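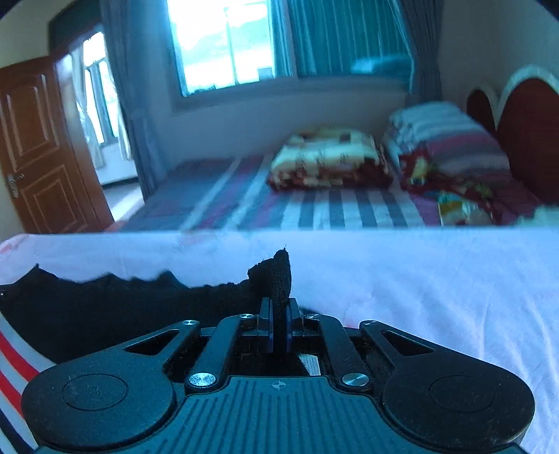 Buy the batteries before you buy a second gripper, a reader wrote to me after my last post, and I wish I'd heard it sooner. My first order was two of everything and no spares at all. So here's how I'd plan the money for a small set of hand-held grippers now.

Step 1. Write down the jobs first. Mine are all household cloth — picking it up off a bed, folding, moving it to a pile. Soft stuff like that is light, so I didn't need the strong version Kutness sells. I needed fingers that close evenly and don't cost much to replace.

Step 2. Get one unit and live with it. I used a single Flavby for 70 sessions before ordering more, and by then I knew which parts I'd want in a drawer.

Step 3. Split the budget. I put 60 percent into the grippers themselves and kept the rest back for fingers, pivot screws, cards, batteries and shipping (shipping always gets me!).

Step 4. Plan for cleaning. Black fuzzy fabric sheds, and lint gets in around the arms of the linkage. A soft brush and a can of air go on the first order. Put 5 minutes at the end of each session on the schedule too, or it won't happen.

Step 5. Ask for the parts list before you pay. Wika sent me theirs the same day. Liyanage only sells the finger set as a full kit, so check that you can live with that — I couldn't.

Step 6. Leave the second order open. I pencil in a date, then look at what's worn down and change the quantities. Last time I dropped one gripper and doubled the finger pairs, and the total came out lower.

Prices move around a lot, so get a fresh quote if yours is older than November.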